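Home Workspaces, Week 6: The Mouse Side of the Desk
Notes from Thursday, for those of you who missed it and those of you who were there but spent the hour looking at chair catalogs (I saw you!)

Before we start, a few leftovers from last week. Your desk sketches are graded and in the tray outside room 310. Chae-won Woo, yours has no name on it but I know your handwriting. Man-sik Moon asked whether the sketch has to be to scale. It doesn't, but please put the wall sockets in, because half of you drew a lamp with nowhere to plug it.

So, the mouse side. Last week was all keyboard and screen, and I promised we'd get to the other hand. Most people set up a desk in the same order: screen first, keyboard in front of it, then the coffee, then the notebook, and the mouse gets whatever patch of table is left. Then they wonder why their shoulder aches by four in the afternoon. I did this myself for years at my old job at Foseo, with my mouse way out past a stack of binders, reaching for it like it was the salt at a big family dinner.

What I want you to do is save the mouse's spot before anything else goes down. Sit in your chair, let your upper arm hang, bend your elbow, and set your hand on the table wherever it lands. Put a bit of tape there. Now build the rest around the tape.

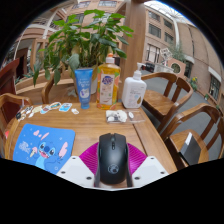 Mouse pads came up a lot in the discussion, and I could have talked about them all day! My basic position is that a pad is a piece of territory. It tells the coffee cup to stay away. Ye-rin Jang argued that a plain one is always better, and Mal-soon Sun said she'd quit the class first, and I'm with Mal-soon. If a bright blue Stitch pad with an ice cream cone on it makes you happy to sit down and do your budget, buy the Stitch pad. What matters more to me is whether the mouse has ended up next to the pad on the bare wood, and whether stickers or other small things have started lining up on the far side. Neither one is a crime. A wooden tabletop will often work perfectly well under a mouse, but then decide that's what you're doing, and give the pad's space to something else.

A word on surfaces. Glass and very shiny tops can give an optical mouse trouble. Wood is usually fine. Watch for seams, though. If your table is made of panels, run your hand across the joins, and if you feel a bump, keep your mouse area clear of it. Cloth pads get grubby, so check the label and wash yours if it's washable (mine was horrifying).

Left-handers: flip all of this. Eun-seong Ra showed us how she keeps her mouse on the left and her notebook on the right, and it looked so comfortable that 2 right-handers wanted to try it.

For next week: do the tape exercise at your own desk, work there for an evening, and write me a page on what you had to move. Reading is the chapter on reach, starting on page 108. Bring a ruler.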